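Laurențiu Preda has been asking the same tribunal for the same list since June, and he doesn't expect to like it when it comes. He wants the titles of 208 rulings that were left off the public register.

"They tell me it's a backlog," he says. "A backlog of what? The rulings are written." 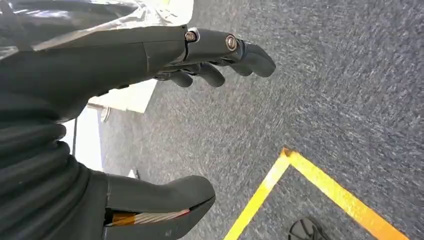 The register is run on software called Indeven, and the tribunal blames the changeover. Preda, who researches tenancy law, was quoted a 30-day wait and has now been through it 3 times. I asked whether clumsiness might explain it. He allowed that it might.
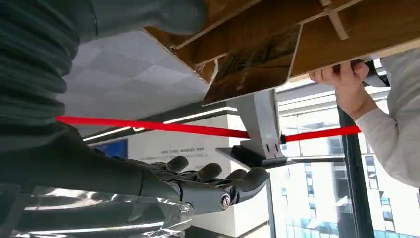
Aguiar is less patient with that answer, saying a registry that can email a fee notice the same afternoon can surely post a judgment. The fee for Preda's request was $1000, later waived without comment.

"I'd like to know who waived it," he says. "I'd like to know who set it, too."
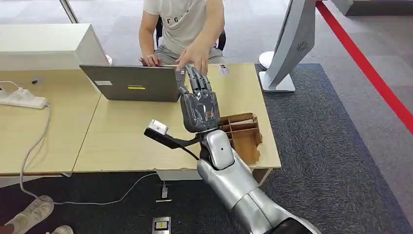

The tribunal's written reply promises a review of its publishing practices. It gives no end date and doesn't name the reviewer. Preda has read it twice and has filed again.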